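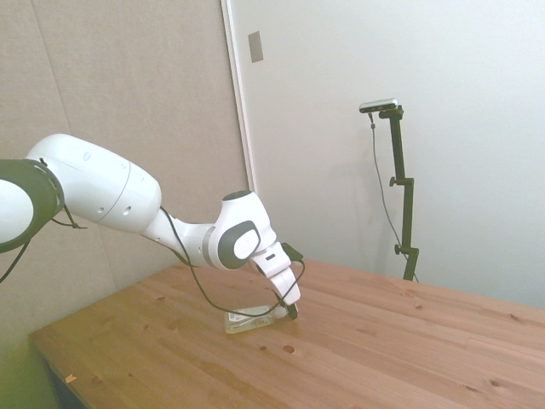

Pak-hei Kwan wrote in to ask why an arm that picked up the same bottle all morning starts dropping it after lunch, and whether the fix is just to squeeze harder. No. Please don't squeeze harder. Squeezing harder is how I got soap in a wrist joint, and it is most of what this page is about.

Tips for bottles, grippers and small arms on a home or shop bench. Quick version, I have a shift to get to. The rest of the workshop pages (glue, blades, drawer runners) are where they always were.

What went wrong

Ran a pick-and-place on small plastic bottles. Lying down, because standing ones get knocked over on the approach and then roll. Program was fine. Force was set at 50 percent, which I had picked for no good reason back in February and never looked at again. Bottle slipped out on the lift, dropped, rolled, hit the fence. So I put the force up. Held fine. Put it up again to be safe – that was the mistake – and the next bottle in line was softer, thinner walls, and it folded. Cap popped. Arm kept going because as far as it knew it still had a bottle.

It then carried a leaking bottle over its own base, over a power strip, and set it down neatly in the tray.

Nothing caught fire. The strip was dead, the joint was sticky for a week and made a noise like a pepper mill. Could have been worse. A soap puddle and a mains lead is not a joke though, and I should of had the strip off the floor anyway.

Before you touch anything

Hit the stop. The real red one, not the pause on the screen. Pause holds the motors on and a paused arm can still go if the program clears the wait.

Wait for it to settle. Some arms sag a little when the brakes come on.

Power off at the wall if anything liquid got out. Dry hands.

Do not grab the bottle out of the fingers while it's live. I know. Everybody does it once. The fingers don't let go and then try again politely, they close on what is there.

If a finger (yours) is in it: stop button, then free the gripper the way your own manual says. Look that page up today and tape it to the wall. Mine was in a PDF on the laptop, on the other side of the arm.

Why it slips

Mostly dirt. Wipe the finger pads before you change one number. Dish soap and warm water on a rag, then a plain damp rag, then dry. Soap film is the worst thing for grip, and if you're handling soap bottles the pads get it from the outside of the bottle, from the pump, from you. Rubbing alcohol works too but check the pad material, some go hard and shiny with it. Hard and shiny = slips more.

Then the bottle. Also wipe. Bottles out of a warm cupboard onto a cold bench sweat a bit. Let them sit.

Then the spot. Gripping on a label is different from gripping on bare plastic. Labels creep. If the label edge is lifting, the bottle can slide inside its own label, which I watched happen and did not believe till the second time.

Then, last, force. Go up in small steps and try the softest bottle you own at each step, never the stiffest. That was my error in one line.

Gripping at the cap end feels secure as caps are hard. But the weight hangs off one end, the bottle swings on the lift, and a swinging bottle works loose. Middle of the body if it's full. Neck is ok for an empty.

Pump bottles

Separate heading as they caused separate misery.

Lock the pump down. Most of them twist. If it doesn't lock, take the pump off and put a plain cap on for the job, keep the pump in a cup.

A pump on its side leaks eventually. Not right away, which is why you trust it. Lay it down over a tray you can wash.

Nozzle makes it roll crooked. It won't stay where you set it unless the nozzle is touching the table, then it's fairly steady, like a kickstand. But the arm doesn't know that, and if the fingers nudge the nozzle on the way in, the whole thing turns and your grasp point is now somewhere else.

Never let the fingers come down on top of the pump head. It's a spring. You will get a squirt, and it goes at the height of your face if you are bent over watching. Safety glasses. I mean it, hand sanitizer in the eye is a bad afternoon.

Sanitizer is flammable too. Leaked sanitizer plus anything warm or sparky, no. For practice runs empty it, rinse it, fill with water. Write WATER on it in marker so that no kid or husband puts it back by the sink.
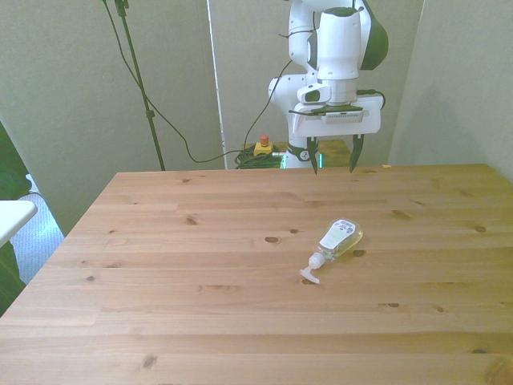 Set your approach height with a bit of slack, then bring it down slowly on the first run of the day, hand on the stop. Fingertips that touch the wood on the way in will push against the table, and the arm either faults out (good) or bends something (not good). Pine is forgiving. You get a dent. A stone or steel top and you get a new fingertip, and they are not cheap for a bit of molded plastic.

If it faults on contact every time, don't raise the fault limit. Raise the arm.

Where to keep the stop

Within reach of where you stand when you're watching, which isn't always where you stand when you're typing. Check both. I had mine next to the keyboard for ages and then did all my actual leaning-in on the other side.

Nothing on top of it, nothing hung over it. No coats, no coffee in front.

Test it. Start of every session, arm moving slow, press. It should stop. If it doesn't stop you are done for the day.

Show everyone in the house which one it is. Mine is a red button so it needed no explaining, but my sister in law still went for the laptop lid.

Cables

Second thing that went wrong, same day, I nearly left it out. When the bottle dropped I reached across to catch it (don't) and my sleeve took the gripper cable with it. Plug half out. After that the gripper would open and not close, or close late. Spent two evenings in the software. It was the plug.

So:

Leave a loop at the wrist, enough for full rotation both ways. Jog it round by hand speed and watch the loop, not the fingers.

Soft ties, the fuzzy kind. Zip ties bite into the jacket and you find out months later.

Anything that's slack on the floor gets coiled and pushed away from your feet. Trip on it and you pull on the arm, or the arm's plug, or the sensor on its pole.

Cables off the table surface. A bottle rolls up against a cable and stops an inch off where it should be. Very annoying to find.

Intermittent gripper = check the plug first. Then the cable where it bends most. Then the software. That order.

Cleaning up after a leak

Power off. Blot, don't wipe, wiping pushes it into the seam.

Soap on a wood top: damp cloth, plain water, a few goes. It'll still be slick where you think you got it all. Run your palm over it. A slick patch makes the bottles slide when the fingers push in from one side, and then you're back to thinking it's the gripper.

Soap on the arm housing: damp cloth barely wet, never spray. Cotton bud round the rings. If it got inside a joint stop there and ring whoever sold it to you. I didn't and I turned a small job into a bigger one.

Kitchen roll leaves bits. Bits get on pads. Old T-shirt is better.

Crushed bottle – bin it, even if it pops back out. The wall is weak at the crease and it will fold there again at half the force.

Numbers, for those who asked

Yuen at the tool library keeps a log sheet and I've copied the idea. One line per bottle type: force, where it grips, height, did it slip. Mine says 720 for the tray height in my own units, will mean nothing on yours, so don't copy it. The point is when somebody fiddles with the settings you can put them back. Before the log I had 2 different versions of "the one that works" and neither did.

Change one thing per run. I changed force and speed together and learned nothing.

Slow down the lift before you put up the force. Half my slips went away with that alone and I felt pretty stupid.

Things readers sent in

Cut strips from a bicycle inner tube for pads. Tried it, grips well, leaves black marks on pale labels. Fine for the shop.

Rubber band round the bottle, two wraps, where the fingers go. Works. Ugly. I use it.

Shelf liner under the bottle to stop it rolling. Good, but tape the corners or the fingers pick up the liner too. Ask me how I know.

Reader in Nitcombe says put a baking tray under the whole work area. Yes if it lies flat, mine is warped and rocks.

Someone swears by hairspray on the pads. No. Gums up, and it's flammable.

Still not solved

Clear bottles and depth sensors. It sees the label and the cap and then makes up the middle. I put a strip of matte masking tape along the body and that helps, but then it's gripping on tape (see labels, above). If you've got a better way then write in. Plain light helps a bit, bare window light makes it worse.

Updated November 4, 2024, added the bit on sanitizer. Next page is stuck jar lids, no robots, promise.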